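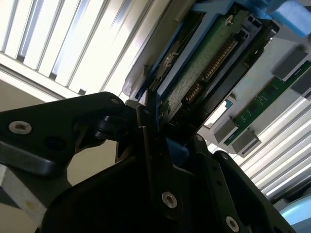
# What I'm asking for in the second robot budget

I promised a few people I would write down how the numbers came together for the teardown cell, now that the first round of spending is done and I have to ask for more. I run the bench side of a small computer refurbishing shop called Irkside. We take in office desktops, pull the drives for wiping or shredding, sort the parts that are worth testing, and send the rest out as sorted scrap. Most of this is still done by hand and will be for a good while.

The request for the next budget year goes in at the end of March 2024, so this is partly me thinking out loud before I fill in the form.

## How we got to one arm and one gripper

The drive step is the one I wanted to automate first. It's dull work, it has to be done on every single machine, and every drive has to be accounted for by serial number. If a person forgets one, that's a problem with the customer. People do forget one, usually late in the afternoon on a stack of machines that all look the same.

I got quotes from two places. Jernmont wanted to sell us a finished cell with everything in it, including conveyors we didn't have floor space for. It was a sensible quote for a shop bigger than ours. Kemppainen was willing to sell us a gripper by itself and let us sort out the rest, so that's the way we went. The gripper was $3,900. The arm we lease by the month, and the lease comes out of a different budget line, which made the whole thing easier to get approved than it deserved to be.

I had put $400 in the first plan for "cables, brackets, misc." I'd like to go back and have a talk with myself about that line. It was gone before the arm had moved. Cable ties and strain relief took some of it, then a second set of hex keys that stays at the cell and doesn't walk off to the bench, then plates to mount things to, then longer screws for the plates. None of these cost much, and every one of them needed an order, a shipping charge and a few days of waiting.

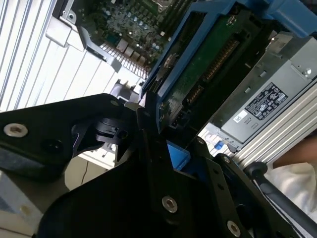 The costs I missed mostly come down to space inside the case. When I wrote the first plan I was thinking about grip force and reach, and I compared grippers on those two columns of the spreadsheet. What I should have done is take a case off the shelf and measure the gaps. The drive carrier has the motherboard on one side of it and the power supply on the other, with heatsink fins close by as well, and a set of fingers made of flat black plates takes up a lot of that room before it has touched anything. You can buy a very strong gripper and still have no good way to get it to the edge of a blue plastic carrier. So fingers are now their own line in the budget, separate from the gripper, and I have put them down as something we will buy more than once.

I've also stopped treating setup time as free. I had it down as zero in the first plan on the theory that we were all on the payroll anyway. But the hours I spent teaching positions were hours I wasn't testing boards, and we fell behind on boards. In February we paid overtime to catch up. That overtime belongs to the robot project whether or not the accounting software agrees.

## What a practice case costs

This one surprised me. To work out the motions you need computers that you're allowed to ruin, and they have to be the same model as the ones you'll run later, and they need to be complete. We handle a lot of computers but very few of them are complete and also worthless. The ones with all their plastic intact are the ones we can sell.

I ended up setting aside 8 machines of one type and booking them at what we'd have got for them. It's not a big amount. What I'd warn anyone else about is the small plastic: carriers, rails, latch tabs, clips. They weren't made to be pulled and pushed back over and over. Some of ours got loose, and then the practice didn't match a fresh machine anymore, so you think you have a motion that works and what you have is a motion that works on a worn carrier. I now want a box of spare carriers in the budget, and I want them rotated, with a paint pen mark each time one gets used.

We buy used carriers by the bag from a parts dealer in Posteditz. They're cheap if you take mixed lots. Mixed lots mean an evening of sorting, so I have started asking for one part number and paying the difference.

## Fixtures, lights and the wall panels

The cell itself I'm fairly happy with. We went with ribbed panels for the walls so that plates and brackets could be moved around later without drilling, and they have been moved around plenty. If you're pricing a cell and trying to choose between a solid wall and something with slots, pay for the slots. We've rearranged ours enough times that I don't keep a drawing of it anymore, I just take photos.

Lighting was an afterthought and it shows. We are using what's in the ceiling. It's bright enough overhead, but when the arm is down in a case, the gripper is mostly a dark shape with bright stuff behind it,

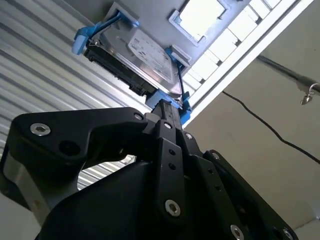 and that makes it hard to judge from a camera whether a fingertip is on the edge of the carrier or a little in front of it. I keep walking over to look with my own eyes. A pair of small lights at the wrist would help, or a strip low down on the wall, and I have a line in for either one. The supplier for the arm sells a ring light that costs more than I'm willing to ask for. I'll try the cheap strip first.

Matte black was the only finish offered on the fingers when we ordered. If I had a choice next time I'd ask for something lighter at the tips, or just paint them. I've asked Kemppainen whether paint voids anything and am waiting to hear.

Fixturing is the other half of this. A case that moves a little under load will undo a lot of careful teaching. My first fixtures were blocks of wood and a clamp, which I still think is the right way to start, and the request now has a proper one in it with hard stops on two sides. We got a price from the same shop that does our sheet metal. It can wait until summer if something has to be cut, but I'd be sorry to see it go, and I'd rather give up the lights.

## Things I'm leaving out

A second arm. People keep asking me about this. One arm that runs most of the day is worth more to us than a pair that each run for an hour, and right now the arm waits for us far more than we wait for it. Loading, unloading, side panels off, cables out of the way: all of that is still hands.

Anything to do with memory or processors. I get why it's tempting, there is money in those parts. But the memory takes a person very little time, and I wouldn't want to risk a bent socket to save it. Drives first, then maybe the power supplies, which have the advantage of being large and heavy and fairly hard to damage.

Also a maintenance contract. Kemppainen offers one and I read it twice. It covers parts that I don't expect to fail and excludes the fingers, which I do. 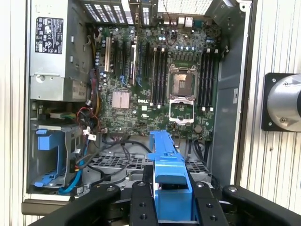

## The list as it stands

Most of our practice has been on Dell towers of the kind we see the most of, with the blue plastic drive parts, and everything in the request assumes we stay with that type through the year. If our intake shifts to small form factor machines I'll need to redo this, and I've said so in the notes at the top.

In the order I would buy them:

- **Fingers, 2 spare sets.** One to keep on the shelf as bought and one to cut down and experiment on. They have the longest lead time of anything here, so the order should go in as soon as there's a yes.
- **Carriers and rails.** One part number only, new enough that the tabs are all there.
- **Case fixture with hard stops.** Quoted. Price is good until the end of the quarter.
- **Strip light and a dimmer.** The dimmer is so I can turn it down when it bounces off bare metal inside the case.
- **Bench hours.** Entered as hours at the normal rate, with a name for the person who covers my board testing. I'm not signing off on this plan if that line gets zeroed out again.
- **Small hardware.** Three times what I put down last year. I expect an argument about that one, and I've kept all the receipts.

What isn't on the list is software. We have what came with the arm and it's fine for now. The serial number logging is a barcode scanner and a spreadsheet, and the person unloading the drives does the scanning. There is a quote from Jernmont sitting in my inbox for a proper tracking package. I haven't opened the attachment yet, and I would like to get through one full month of drives on the cell before I do, so that I know what our own mistakes look like.

If you run a shop near our size and have bought fingers from somebody other than the gripper maker, leave a comment with what you paid and how long they took. I have one quote and would feel better with a second.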